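Section 13. Shelf Work with the Nina Task List

13.1 Purpose

Nina is the overnight shelf-scanning unit supplied by Plukier. It travels the aisles after closing, compares each bay with the shelf plan, and prepares a task list for the morning shift. Nina does not handle merchandise. Facing, turning, and moving bottles remain the work of the floor associate, who also decides whether a task on the list is correct.
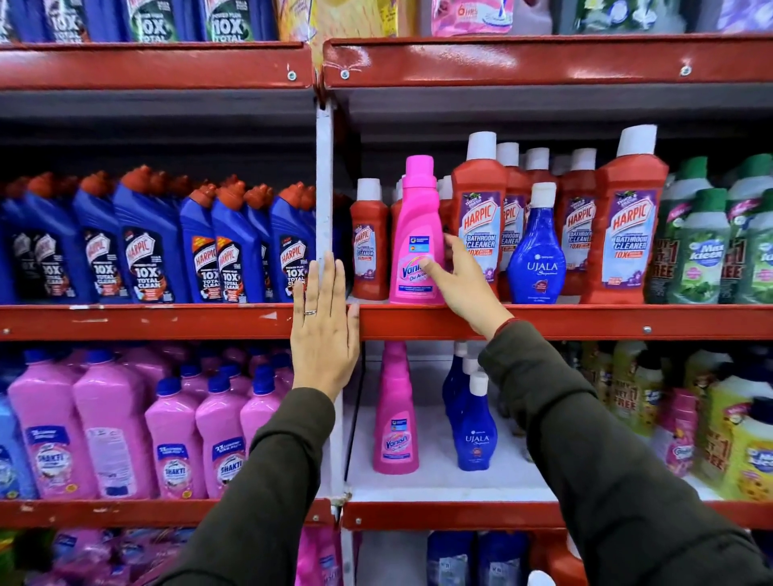
PLULLBRIDGE, August

This section replaces the earlier instructions for the paper gap sheet. Associates are no longer required to walk the aisles before 7 a.m. to write down gaps. The time released is assigned to shelf work and customer assistance, and scheduled hours are unchanged. Questions about duties should be directed to the shift lead, Consuelo Correa.

13.2 Before You Begin

1. Sign in to the handheld with your own badge. Do not work under another associate's sign-in.

2. Open the list for your zone. A zone contains up to 16 bays.

3. Check the scan time at the top of the list. If the scan is from an earlier night, stop and inform the shift lead.

Caution: Confirm that Nina is on its charging dock before you place a cart or step stool in the aisle.

13.3 Working a Bay

1. Stand facing the bay and compare all shelves with the plan on the handheld.

2. Bring products forward to the shelf edge with the label facing out. Use one hand to steady the neighboring bottles or to brace against the shelf.

3. Keep each product in its own row, front to back. Tall bottles with narrow necks should be moved one at a time.
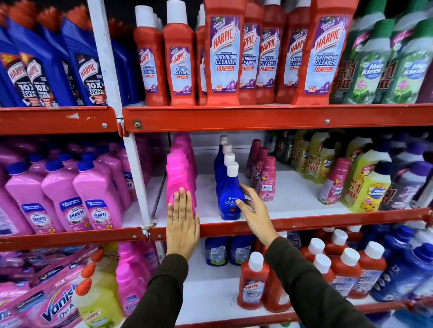 4. Check that promotional stickers and neck tags are attached and can be read from the aisle.

5. Press Done for each completed task. If the task does not match what you find, press Disagree and choose a reason.

Note: Disagree entries are used to correct the shelf plan. They are not counted in any associate's performance record.

13.4 When the List Is Wrong
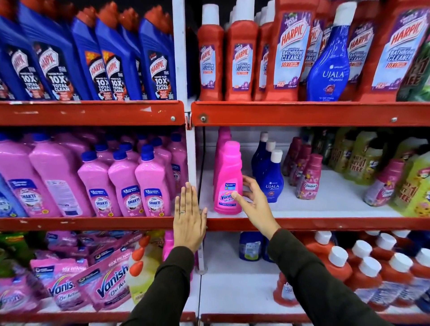
Nina reads the front of a shelf and has limited information about what stands behind it. It may also record a space as filled when the product in it belongs to another row. A blue Ujala Supreme bottle wedged among red Harpic Bathroom Cleaner bottles, as on the upper shelf at right, may therefore produce no task. Check the plan, move the bottle if required, and enter the change under Added by Associate. If the same error appears on three consecutive lists, report it to Heriberto Mamani at the Fitton support desk.

13.5 Comments from the Trial

Associates may comment on this procedure at the Tuesday shift meeting or in writing. Comments are kept with the manual and reviewed at each revision.
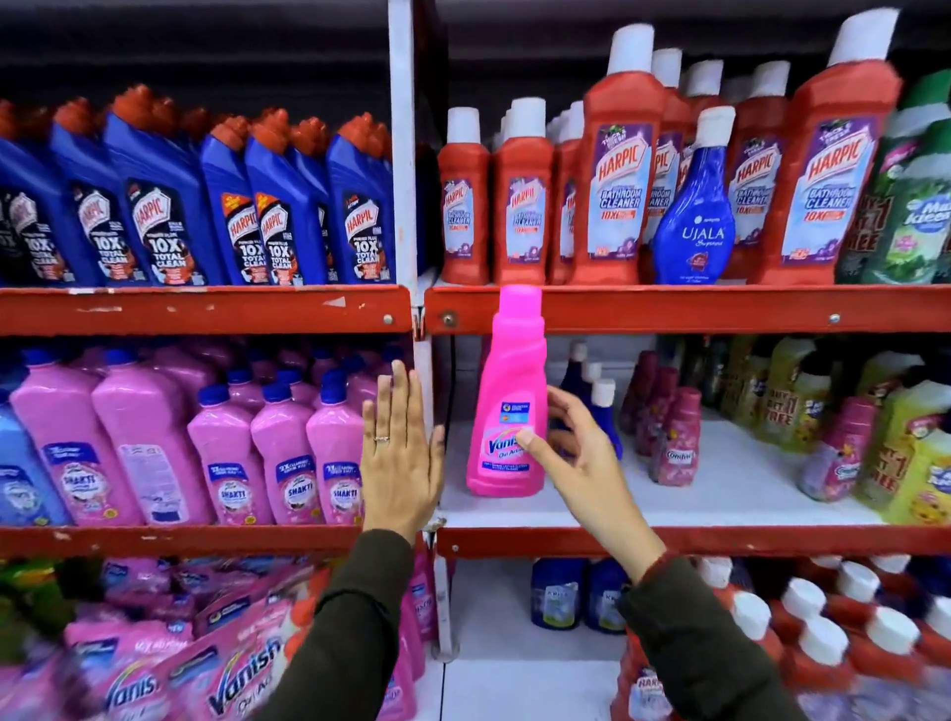 Recep Ağca wrote that the list had shortened the start of the shift, but that he missed the early walk, when he used to notice leaks and torn labels that the scan does not report. He asked that one unlisted walk per shift be kept in the schedule. The request was accepted and appears in Section 14 as a required duty.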